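Why Can't You Tickle Yourself?

Try it now. Reach under your own arm and wiggle your fingers. Go on, the bus can wait.

Did you fall over laughing? You did not. You just look like a person scratching an armpit, and your family is starting to wonder about you. But if your sister did exactly the same thing with exactly the same fingers, you would be on the carpet, begging for mercy and kicking the furniture.

It seems unfair. Your armpit is the same armpit. So what is going on?

Your brain is a know-it-all

Your brain spends all day guessing what will happen next. It has to. The world is a noisy, busy, itchy place, and if you noticed every single thing that touched you, you would never get your shoes on.

Think about your socks. Were you feeling them before you read that sentence? Probably not. Now you are. Sorry about that. They'll fade away again in a minute.

When you decide to move your hand, your brain sends an order down to the muscles. At the same time, it keeps a kind of copy of that order for itself. The copy goes to the parts of the brain that work out what the move is going to feel like. So by the time your fingers arrive at your ribs, your brain has already heard the news. It turns the feeling down, the way you turn down a song you've heard too many times.

A large part of this guessing seems to happen in the cerebellum (say it "sair-uh-BELL-um"). It sits at the back of your head, low down, near the top of your neck. It's wrinkly, it's small compared with the rest of the brain, and it is extremely hard to surprise.

When somebody else does the tickling, there was no order and there is no copy. Your brain has no idea whether the fingers are going left, right, or straight for the knees. So it turns nothing down, and you squeal.

Two kinds of tickle

Scientists have long, grand names for tickles, because scientists have long, grand names for everything.

Knismesis (you don't say the K) is the light, crawly kind. A feather does it. So does a hair that has fallen down the back of your shirt, or a fly with bad manners. It makes you want to rub or scratch, but it doesn't usually make you laugh. You can sometimes give yourself this one. Drag a fingertip very gently across the roof of your mouth and see.

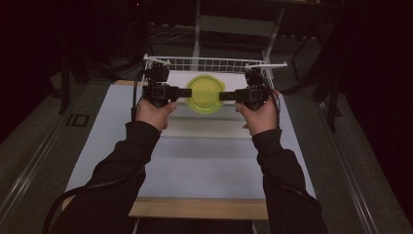 Gargalesis is the other kind, and it sounds like something you'd do with mouthwash. It's the hard, poking, laugh-until-you-squeak tickle, and it works best on ribs, armpits, necks and feet. This is the one that you can't do to yourself, no matter how sneaky you think you're being.

Plenty of animals get the crawly kind. Horses twitch their skin to shake off flies. The laughing kind is rarer, but chimpanzees and gorillas have it, and they make a breathy, panting sound when they're tickled. Rats chirp! The chirps are much too high for people to hear, so a scientist needs special equipment to find out whether a rat is enjoying itself.

But why be ticklish at all?

Here the grown-ups start to mumble. We don't know for sure.

One idea is that the crawly kind keeps you safe from bugs. If something with too many legs is walking up your arm, it's useful to find out early.

Another idea is about playing. Babies can't chat, or tell jokes, or play cards (they eat the cards). But they can be tickled, and when they laugh, whoever is tickling them usually laughs too. It may be one of the first games that people play together.

A third idea is that tickling teaches you to guard your soft parts. Necks and bellies are bad places to get hurt, and in a tickle fight you quickly learn to curl up and protect them. Puppies wrestle for much the same sort of reason, and with about as much dignity.

It could be a bit of all three.

Laughing doesn't always mean fun

You can laugh while you are being tickled and still hate every second of it. Your body does the laughing whether you're having a good time or not. That's why "stop" has to mean stop in a tickle fight, even when the person saying it is giggling like a kettle. If you're the tickler, take your hands away. If you're the one being tickled, you are allowed to say so loudly.

There is also a trick for people who can't stand it. Put your own hand on top of the tickler's hand and leave it there. Some people find that this helps, perhaps because their brain gets a better idea of where the fingers are headed.

Something to try

Find a partner and a clean feather. Close your eyes and hold out your arm, palm up. Ask your partner to stroke the inside of your arm with the feather. Then take the feather and do it to yourself, in the same place and at the same speed. Which felt stronger?

Now hold the feather together and let your partner steer. Most people find that this is somewhere in between. Write down what you felt, swap places, and do not, under any circumstances, use a feather you found under a pigeon.

Words to know

Cerebellum: the part at the back of the brain that helps you move smoothly and guess what a move will feel like.

Knismesis: a light tickle that makes you itch.

Gargalesis: a strong tickle that makes you laugh, and an excellent name for a dragon.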